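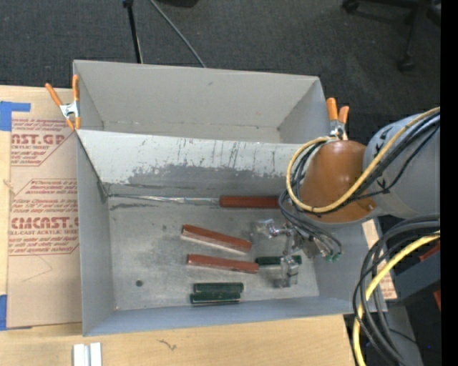 About Vutar

Vutar is an independent test bench for robot grippers, arms, cameras and controllers. We are based in Bolevstead and work for small manufacturers, integrators and university groups who need to compare parts before they buy, or who have bought already and want to know why the parts do not behave as the data sheet suggests.

We do not sell hardware and take no commission on it. Customers pay for bench time and for a report.

What we do

Most of our work is bin picking at table-top scale. A set of parts goes into an open bin, an arm with the gripper under test takes them out and places them in a second bin, and the run is repeated in the other direction. The standard set is elongated blocks in two colours. Blocks are dull objects, but they lie flat, lean on each other and end up against walls and in corners, which is where most grippers lose their picks.

A standard comparison is 1,000 attempted picks per gripper. The same arm, bins, parts and controller settings are used for each gripper in the comparison. If a customer wants to compare arms or controllers, the gripper is held constant and the arm or controller is changed. We do not change two things at once, and we turn down jobs where the schedule would force us to.

Each attempt is logged under one of five outcomes:

Clean pick. One part lifted, carried and released in the target bin.
Double. Two or more parts lifted together.
Drop. Part lifted and lost before release.
Miss. Fingers closed on nothing.
Contact stop. The arm halted on a force limit, usually at a wall or the floor of the bin.

Contact stops are reported separately because customers read them differently. A gripper with slim fingertips may reach a part lying along the wall and still stop often, if the approach angle is poor. A gripper with blocky fingertips may never reach it at all.

The bench

The work surface is a wooden table. Bins are light grey, rectangular and open at the top, set one behind the other and held with spring clamps. Clamps are quicker to move than bolts and hold well enough at the forces we use. Clamp positions are checked at the start of each run.

Bins are used until they are worn through or the geometry has changed. Scratched walls and smudged floors are normal on our bench and in our customers' plants, and a camera that can only find a part against a clean surface should be found out early. A comparison is always completed in the bins it was started in.

Cables are run along the outside of the arm. This is deliberate for short tests, as grippers are swapped often and an internal run adds hours to each change. It does mean that loose loops near the gripper have to be accounted for in the motion plan and in the camera view. The report states how the cables were routed.

Darko and Bradier

We maintain two tools of our own.

Darko is the run logger. It records the commanded and measured joint positions, the gripper state, the camera stream and the outcome code on one clock. Version 2 added import of controller fault codes. Earlier logs can be read but the fault column will be blank.

Bradier is the part-placement procedure. It sets out how parts are returned to the bin between runs so that each gripper meets comparable layouts: some scattered, some side by side, some tight against a wall. It is a written procedure with a short script for generating layouts. Customers may have a copy and several use it in-house.

Our current archive holds 2,037 completed runs. Runs belonging to a customer stay private unless the customer releases them.

What a report contains

A report gives the outcome table, the cycle times, a list of every contact stop with joint positions, and the settings used. It includes stills from the bench camera for each type of failure. It also contains a section on what was not tested. Typical entries are wet parts, oily parts, parts above the rated payload, and lighting other than our own.

We do not give an overall score. A gripper that is slow and never drops may suit one line and be useless on another. Where two grippers fall within the spread of repeated runs, the report says that no difference was found.

Limits

The bench is suited to small and medium arms mounted at table height. We cannot take floor-mounted arms, vacuum systems needing a central supply, or anything that requires a guarded cell. Food-grade and clean-room testing are outside our scope. Endurance testing is offered only as a block of repeated picks, again 1,000 at a time, and should not be taken as a lifetime figure.

Sending us hardware

Send the gripper with its mounting flange, its cable set and the drawing for the bolt pattern. If fingertips are interchangeable, send every set you want tried and mark which one is the default. Controllers should arrive with a note of the firmware version. We do not update firmware unless asked in writing.

Fixtures and spacers are usually cut here from sheet stock. If a special fixture is required, include a sketch with dimensions in millimetres.

New bookings are accepted from January for the year ahead, with gaps filled as they arise. Hardware is returned in its original packing at the customer's cost.

Page last revised: Jun 14, 2026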